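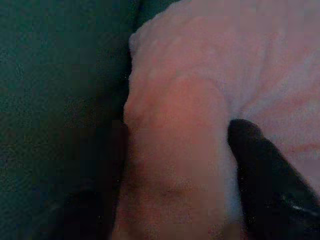

# Questions about washing and folding soft things

These are the questions which guests and long-stay tenants of Morent House ask most often about towels, plush cloths and blankets. If your question is missing, please leave a note in the laundry room and Sioned James will answer it.

### How hot should I wash towels?

For most colored towels we use the warm program. White towels can go hotter if the label allows it. Pink, peach and other pale colors keep their shade better when the water is only warm. Very fluffy cloths, the kind with a plush surface, should be washed on the gentle program.

### My towel has small balls of fiber on it. Is it damaged?

No. This is called pilling and it comes from rubbing, mostly against zippers, jeans and rough cotton. Wash soft things separately and close all zippers before you start. You can remove the small balls with a fabric comb, but please don't use a razor. We had two blankets with holes after that.

### Why do new towels leave fluff everywhere?

Loose fibers stay in the cloth from the making. Wash a new towel alone before you use it the first time, and again after some days. After 4 washes the fluff is normally much less. Please clean the filter of the dryer each time, also if the person before you has forgotten it.

### Should I use fabric softener?

We recommend to leave it out for towels. It makes them feel nice in the hand but they take up less water afterwards. For a blanket or a plush throw, a small amount is fine. If a towel has already become slippery, wash it one time with half a cup of white vinegar and no detergent.

### Can I dry plush cloths in the dryer?

Yes, on low heat. Take them out when they are still a little damp at the seams, shake them well and hang them for the rest of the time. High heat makes the tips of the fibers hard, and then the cloth feels scratchy. The Harries dryer on the left is the stronger one, so please choose the lowest setting there.

### How much can I put in one load?

The big washing machine takes seven bath towels. The small one takes four. If you have to push the door with your knee, it is too full.

### I left my towel in a heap overnight. What now?

If it was dry, shake it and fold it. The creases will go away by themselves in a thick cloth, and you don't need to iron. If it was damp, smell it first. A sour smell means it must be washed again, and it should be dried the same day.

### How do you fold the towels for the shelf?

We fold in half the long way, then in half again the long way, then in three. The round fold looks to the front of the shelf. Hand towels are folded in half and rolled. Thick blankets we fold only loosely, as a tight fold presses the pile flat and leaves a line which you can see for weeks.

### What about small washcloths?

They don't need folding. Put them in the basket with the label Sokuler on the lower shelf. This is the name of the old linen shop where the basket comes from, and everybody here still calls it the Sokuler basket.

### Do I have to keep colors separate?

Dark colors, yes, always. Pink and white can be washed together after the first few washes. A new red or dark pink cloth must go alone, or everything else will come out pink too.

### Which detergent can I use?

Any liquid one for colors. There is a bottle of Muvotov on the shelf which belongs to the house, and you may take 50 ml for a normal load. More soap doesn't clean better. It stays in the thick fibers and makes them stiff.

### When should a towel be replaced?

When the edges are open or the middle is so thin that light comes through. We have nearly 300 towels in the house and we look through all of them in August. Old ones are cut up for cleaning cloths. You can take some from the bag behind the laundry room door.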